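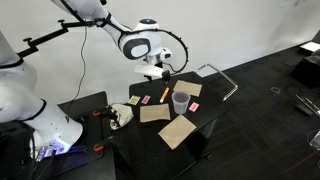
Figure 3. Workspace used in the cluttered table condition, with the arm above the rear part of the table.

4.2 Data collection with distractor objects

The experiments of this section were carried out on the Mornudel setup. A black table is placed next to the platform of the robot, and small everyday items are put on it: squares of brown kraft paper, a clear plastic cup, an orange marker and small pink and green items. The layout is not symmetric and we did not try to make it so. In an earlier study by Dramani and Wanyama, all items were aligned to a grid, and the learned policy failed when a paper square was rotated by a moderate angle. For this reason we leave the squares at different angles.

We collected 375 demonstrations by teleoperation. From these, 278 were kept after review. A demonstration was removed if the operator stopped the motion for a long time, or if the cup left the table. Each episode was limited to 30 seconds. The operator could use only one arm, and the second arm was held in its rest position.

The policy receives the camera images and the joint positions of the active arm. We compare two policies, which we name Allus and Mulder. Allus predicts one action at each step, while Mulder predicts a short sequence of actions and executes the first half of it. Both were trained for 2,000 epochs on the same data with the same image encoder.

During the approach phase the gripper stays open over the table and the fingers point downward. We observed that Allus often hesitates in this phase when two paper squares are at a similar distance from the gripper. Mulder shows this behavior less often, but it corrects its position more slowly when the selected square is displaced.
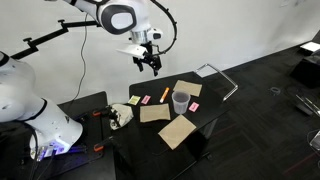 4.3 Evaluation protocol

For evaluation we use the layouts of the Jirkgate test set, which were not seen in training. The operator restores the layout by hand before each trial, and both policies start from the same arm position.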